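Clollen abre inscrições para a segunda edição do programa "Água na Escola"

Comunicado de imprensa – 16 de fevereiro de 2018

A Clollen, concessionária do abastecimento de água em Parnton, abre hoje as inscrições para a segunda edição do programa "Água na Escola", dirigido a alunos do terceiro ciclo e do secundário. Objectivo: formar jovens capazes de ler um contador, perceber uma factura e detectar desperdícios em casa e na escola. Participação gratuita. Vagas limitadas a 300 alunos.

A primeira edição arrancou em outubro, com sessões nas escolas e uma visita à estação de tratamento de Vollard. Boa adesão, sobretudo nas turmas do nono ano. Vários professores pediram continuidade e a empresa decidiu avançar já neste período lectivo, sem esperar pelo próximo ano.

"Os alunos fazem perguntas que os nossos clientes adultos nunca fizeram", afirma Mitali Dissanayake, responsável pela área de educação e comunidade da Clollen. "Quiseram saber para onde vai a água da lavagem dos filtros, porque é que a pressão baixa de manhã, quem paga uma fuga na rua. Tivemos de levar um engenheiro à segunda sessão. Nesta edição vai logo à primeira."

O programa divide-se em sessões de sala e trabalho prático. Nas sessões de sala fala-se da captação na albufeira de Peñalver, do tratamento, da rede de distribuição e do tarifário. No trabalho prático, cada turma escolhe um edifício da própria escola – balneários, cantina, laboratórios – e acompanha o consumo durante quatro semanas. Leituras feitas pelos alunos, sempre à mesma hora, registadas numa folha fornecida pela Clollen. No fim, cada turma entrega um relatório curto com propostas de poupança. Medidas simples, de preferência: redutores de caudal, reparação de autoclismos, alteração dos horários de rega.

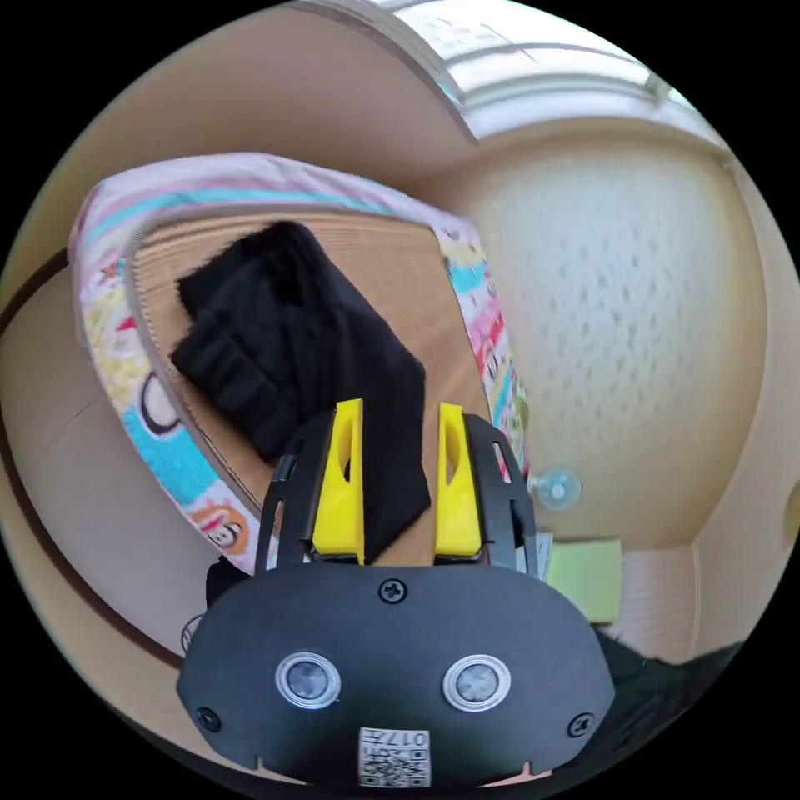 Os relatórios serão avaliados por técnicos da empresa e por dois docentes convidados. Contam a qualidade dos registos, a clareza das propostas e a possibilidade de as aplicar sem obras de fundo. Relatórios até 20 páginas, anexos incluídos. A escola da turma vencedora recebe um apoio de 1.000 euros para pôr em prática uma das medidas propostas. Há ainda duas menções honrosas, com material didáctico para a biblioteca escolar.

Novidade deste ano: a formação de monitores. Mais de 30 alunos que passaram pela primeira edição mostraram interesse em continuar e vão poder apoiar as turmas novas, com acompanhamento de um professor. Os monitores têm uma tarde de preparação nas instalações de Vollard, antes do arranque das sessões. Recebem certificado. As horas prestadas podem contar como actividade de complemento curricular, se a escola assim o entender – assunto a tratar directamente com a direcção de cada estabelecimento.

"Um colega de dezasseis anos a explicar como se lê um contador tem outro efeito", diz Mitali Dissanayake. "Vimos isso na cantina de uma das escolas, sem estar previsto no plano. Ficou no plano."

As visitas à estação de tratamento mantêm-se. Grupos de 20 alunos no máximo, por razões de segurança, acompanhados por pelo menos dois adultos. Calçado fechado obrigatório. O percurso inclui a sala de comando, os decantadores e o laboratório de análises, e termina com uma prova de água em que os alunos tentam distinguir amostras de origens diferentes. Transporte assegurado pela Clollen para as escolas do concelho; as restantes devem indicar na ficha se precisam de apoio. A barragem de Peñalver não integra as visitas desta edição, por estarem previstos trabalhos de manutenção no acesso.

Podem candidatar-se escolas públicas e privadas de Parnton e dos concelhos vizinhos servidos pela rede. Cada escola pode inscrever até três turmas. A inscrição é feita pelo professor responsável, com ficha própria, disponível nos balcões da empresa e na página da Clollen na internet. É preciso juntar autorização da direcção e, para as visitas, autorização dos encarregados de educação. Fichas incompletas não são consideradas. Em caso de excesso de candidaturas, têm prioridade as escolas que não participaram na primeira edição, e depois a ordem de chegada.

As escolas seleccionadas são contactadas por correio electrónico. Calendário das sessões a acertar caso a caso com os professores, de forma a evitar as semanas de testes. O manual do aluno foi revisto – o capítulo sobre o tarifário era demasiado longo, queixa geral – e segue em papel para todas as turmas. Versão digital disponivel mais tarde, para os professores.

A Clollen assegura o abastecimento de água a Parnton e concelhos vizinhos a partir da albufeira de Peñalver e da estação de tratamento de Vollard. O "Água na Escola" faz parte do plano de acção da empresa para o uso eficiente da água, que incluí também a detecção de fugas na rede e a substituição gradual de contadores antigos.

Contacto para a imprensa e pedidos de entrevista:
Mitali Dissanayake
Educação e Comunidade, Clollen
Balcão central de Parnton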